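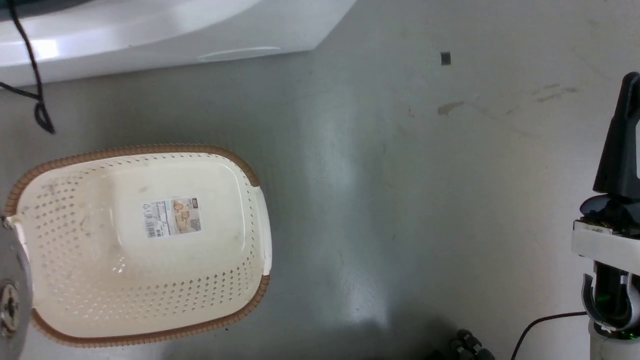
Household Storage and Clutter in Shared Student Housing
Term project report, Introduction to Consumer Studies
Group members: Kvido Tóth, Snežana Dervishi, Dumisani Le Roux
Submitted 2024-11-15

1. Background

Students who share a kitchen and a bathroom usually move in with more things than the rooms were built to hold. Our group wanted to know where those things end up, and whether people who buy storage products feel that their rooms are easier to keep in order afterward. The topic came from a class discussion about impulse buying. Plastic baskets, drawer dividers and hooks are cheap, and most of us could name one we had bought and then stopped using.

2. Method

We handed out a paper survey in the Fonadura and Koleck residence halls in October. We gave out 200 forms and got 98 back. The form had two pages. The first asked about room size, number of roommates and what the person had bought for storage since moving in. The second asked how long it takes to find certain everyday items, such as a phone charger, scissors or a spare light bulb.

We also did follow-up interviews with 3 residents. These ran longer than planned, and Dumisani typed up the notes. Oldřich Kolář, who teaches the course, read an early version of the survey and told us to drop a question about income. We did.

3. Results

Most people who answered had bought at least one container since moving in. Baskets without lids were named more often than boxes with lids. The usual reason was that a lid means one more step, and things get piled on top of it.

The shared kitchen was the biggest source of complaints in both halls. In Koleck, each resident has an assigned shelf, and complaints there were mostly about the refrigerator. In Fonadura the shelves are not assigned, and people wrote about missing spices, mugs and dish towels. One person there now keeps all her dry food in her bedroom.

Buying more containers did not go along with finding things faster. Residents with many containers gave search times close to those of residents with few. Labels seemed to matter more — people who marked a shelf or box with its contents reported shorter times for all the items we asked about.

4. Problems with the study

The search times are people's own guesses. We had hoped to time a few residents ourselves, but could not get permission from the Fonadura office before the deadline. The two halls also differ in age and room layout, so the kitchen comparison should be read with care. Eleven forms had the second page left blank and were used only for the purchase questions.

5. Suggestions

Assigned kitchen shelves would be an easy change for Fonadura to try. We would also like to see a swap table at the end of each term, where people moving out can leave containers they no longer want. Matúš Tóth from the Koleck residents' group has asked for a copy of this report and will bring up the swap table at their next meeting.

The blank survey form and the interview notes are attached as Appendix A and Appendix B.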